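Drirkido论坛 » 机器人与自动化 » 套件评测与求购

主题:Juvton腕部相机夹爪套件,用了一个多月,说说情况

楼主 铁皮柜
发表于12月

先交代背景。我们这边做厨房台面整理,机械臂是六轴桌面臂,之前用的是自己拼的夹爪,舵机加打印件,坏了三次。后来从Laraveo下单买了Juvton的腕部相机夹爪套件,含夹爪本体、一个小相机、线束、法兰转接板和一年的软件授权。到手价4,000,不含运费。

优点先写:
安装快。转接板孔位和我们的臂对得上,没有重新打孔。
夹爪最大开口112毫米,碗、杯子、调料瓶都能进。
相机固定在夹爪侧面,支架是金属的,撞过两次桌沿,标定没有明显跑掉。
录制软件能把关节角和画面对齐存盘,不用自己写时间戳。

缺点:
线束太短。手腕转到极限位置时线是绷着的,我自己接了一段延长线,接完以后偶尔掉帧。
指尖垫是硅胶的,抓油的东西打滑,说明书里只写了一句“定期清洁”。
软件授权按年续,续费价格页面上没写,要发邮件问。
相机的自动曝光关不彻底。界面上有手动选项,选了以后亮度还是会变。

总的来说能用,比我自己拼的强。有问题可以跟帖问。

2楼 半截网线
曝光那个问题我也遇到了。固件升级之后好一点,但是靠近反光的东西还是会跳。楼主用的是哪个版本的固件?

3楼 楼主 铁皮柜
出厂版本,没升级。升级说明里写会清掉标定文件,我嫌麻烦就没动。

4楼 半截网线
标定文件可以先导出,在设置的第二页,名字叫“备份参数”。升完再导回去就行,我这么干过两次,没出问题。

5楼 molan_lab
4,000买一个两指夹爪加一个相机,我觉得贵。Tripathi的同类套件便宜1,000,夹持力还大一些。相机要自己配,但是相机现在又不值钱。

6楼 楼主 铁皮柜
Tripathi的我看过,没买的原因是没有现成的录制软件。自己配相机不难,难的是同步。我们只有两个人,不想再花时间写这个。

7楼 molan_lab
同步没有那么难。硬件触发线接上,驱动里开一个选项就完了。你多花的钱等于买了一个界面。

8楼 青椒不辣
同意6楼。硬件触发线接上就完了,这话我也信过,后来调了两个星期。触发是触发了,控制器那边的时间和主机对不上,每录十几分钟就漂。有人专门做软件的团队可以买便宜的,人少的还是买成套的省事。

9楼 molan_lab
漂是因为没有做时钟同步,和夹爪品牌没关系。不过你说的人少这一点我承认。

10楼 夜班充电桩
问一下楼主,指尖能换吗?我这边要抓比较薄的东西,比如餐刀、锅铲,原装指尖前端看图片挺厚的。

11楼 楼主 铁皮柜
能换,两颗螺丝,内六角。官方有窄指尖,单卖90一对。我买了一对,前端薄很多,平放在台面上的勺子能铲起来。缺点是垫子面积小,抓重的瓶子会转。我现在是抓扁的东西换窄指尖,其他时候用原装的。

12楼 夜班充电桩
90一对还行。换完要重新标定吗?

13楼 楼主 铁皮柜
长度不一样,工具坐标要改,相机不用动。软件里可以存两套工具,切换一下就行。注意换完先空跑一遍,我第一次忘了切,指尖顶到台面,垫子蹭破一块。

14楼 半截网线
垫子可以自己剪。薄硅胶片加双面胶,用起来和原装差不多,就是胶要选耐水的。我那套已经换过好几轮了。

15楼 青椒不辣
想看看实际工作的时候相机能看到什么。宣传页上全是积木和方块,背景是纯色的,参考价值不大。有没有真实厨房里的画面?最好有反光的东西。

16楼 楼主 铁皮柜
传一张腕部相机的,水槽旁边的台面,有刀。 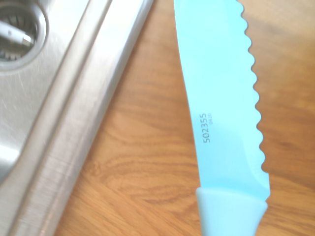 分辨率我觉得够用。我们的任务是先分清刀背和刀刃在哪一侧,再决定从哪里下爪,所以齿能不能看清很关键,糊成一条直线的话模型容易判反。刀面上的502355这一行读得出来,旁边那行小字就勉强了,要放大看。如果你的任务是读标签、读保质期,我建议另外架一个相机,不要指望腕部这个。

另外腕部相机的视野比较窄,离台面近的时候长一点的工具装不下。我们的做法是先在高处停一下拍一张,定好方向再往下走,多花一点时间,但是少抓空。

17楼 青椒不辣
谢谢,这个比宣传页有用。不锈钢那一块有一处已经过曝了,对你们有影响吗?

18楼 楼主 铁皮柜
过曝在水槽里面,我们抓的东西在木头上,影响不大。要抓水槽里的餐具就麻烦了。我试过在镜头前贴偏振片,反光压下去一些,整体画面也暗了,傍晚的时候要补灯。

19楼 molan_lab
单看画质不差,这个我收回一点。但是视野窄是硬伤,自己配相机的话可以选广角镜头,这套的镜头能换吗?

20楼 楼主 铁皮柜
不能换,镜头是胶封的。我问过客服,回复说后面会出广角版,没有给时间。

21楼 半截网线
广角也有代价,边缘畸变大,远处的小东西占的像素少。刀齿这种细节换成广角不一定还看得清。我两种都用过,最后是腕部用窄的,顶上架一个广角的。

22楼 molan_lab
那就是两个相机的钱了。

23楼 半截网线
对,两个相机。顶上那个用普通网络摄像头就够,不用买好的。

24楼 夜班充电桩
再问一个安全方面的。夹爪抓刀,断电以后会不会松开?我们旁边有人走动,这个比较担心。

25楼 楼主 铁皮柜
原装是蜗杆传动,说明书上写断电自锁。我拔过电源试,夹着木勺没有掉。刀我没有断电试过,也不建议试。我们的规定是臂在动刀的时候人不进工作区,急停放在手边,速度限到最低一档。夹爪本身的力检测不算安全功能,说明书里也是这么写的,不要拿它当保护用。

26楼 青椒不辣
补充一点,自锁的意思是手指不动,不代表东西不会滑。垫子上沾了油照样往下掉。抓刀之前先把垫子擦干净。

27楼 夜班充电桩
明白了。我先买一套原装的加一对窄指尖,线束的问题楼主后来怎么解决的?

28楼 楼主 铁皮柜
延长线换成带屏蔽的,掉帧少了很多,没有完全消失。线从小臂外侧走,手腕那里留一个圈,用尼龙扎带固定,不要扎太紧。你下单的时候可以在Laraveo的备注里写要长线束,我听说有人要到了,我自己没试过。

29楼 molan_lab
续费多少钱问到了吗?这个不说清楚我还是不推荐。

30楼 楼主 铁皮柜
邮件发了,还没回。回了我贴在这楼下面。授权过期以后本地录的数据还能打开,这一条合同里有,录新的就不行了。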